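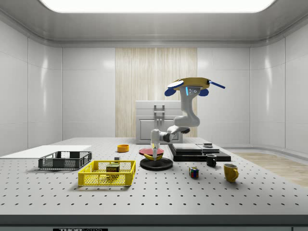 Subject: Re: [robotics-list] Anybody going to the Callent open day?

On Tuesday, a list member wrote:
> Thinking of driving over for the Callent thing but it's two hours
> each way. Is there real stuff to look at or is it all slides? Also,
> is it OK to bring a kid who likes robots but hates talks?

I went! Slides first, I'm afraid, but short ones, and then they let us loose on the simulator, so yes, bring the kid and sneak in the back at 2.

The part I liked best was the tabletop demo. It's a simulated lab with a white arm on one of those big perforated tables (they even modeled the THORLABS label on the front edge, which got a laugh from the optics people). When I got to the screen the gripper was pointing straight down at a banana on a red plate. There's plenty of other junk on the table too, mugs, baskets, a Rubik's cube, a can of SPAM. I asked why SPAM and got a shrug.

They run the banana task 500 times overnight with everything shuffled, then look through the failures over coffee. The woman at the desk said mugs are worse than bananas, mostly on account of the handles. I'd have guessed the other way around! She had a folder of the worst misses and it was the most fun I had all day.

Nukar had a table in the hallway with their planning software. Nice people, very loud fan on their computer. I missed the Bomolov talk completely because I was in line for a sandwich (go early, the line is awful) so if anybody here caught it, please post your notes. I heard they showed some grasping numbers and I'd love to see them.

Parking: don't use the front lot, it fills up. Go around to the Zakharchenko building, the old brick one with 1888 over the door, and walk through. They charged me 20 dollars in the front lot and I'm still grumpy.

They're doing the whole thing again in January, same program as far as I know. If a few of us want to share a car from the north side I have room, just write to me off list.

> Do they let you drive the arm yourself?

Sort of. You pick the object and hit go, and that's it. My turn was the yellow mug. I won't say how it went.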